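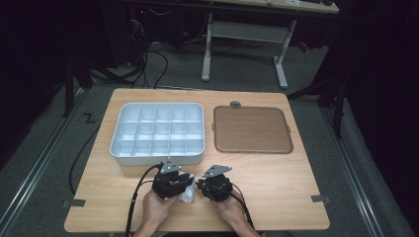

What do you use a plastic tray with square compartments for?
Socks, mostly. One pair per square, folded small enough that the top stays below the rim.

tiltska
Posted 2024-11-25
I fold mine in thirds and stand them up. Ankle socks fit fine. Thick winter ones push against the walls and I end up putting them in the drawer without a tray.

pimer140
Don't fold pairs into each other. It stretches the cuff. Lay one sock on top of the other, fold toward the toe, done.

Keerthana Poojary
I disagree with pimer140. I have balled my socks for years and the cuffs are fine. Loose pairs come apart as soon as somebody digs through the drawer. What I do agree with is sorting on a table first. I set the tray on the left and keep the other side for singles that have no match yet.

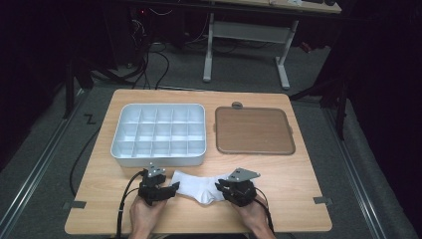
The singles stay there until the next wash. If the match hasn't shown up after 2 washes, the sock becomes a dust rag.

lelletti
2 washes is harsh. I keep singles until the end of November and then go through them all at once. Found 3 matches last time.

pimer140
Keerthana, are yours cotton? Mine have a lot of elastic and the balled ones went slack.

Keerthana Poojary
Cotton, ribbed at the top. Could be the difference.

hsu
Measure the drawer before you buy a tray. Mine was too tall by a hair and the drawer wouldn't close. It holds screws in the garage now.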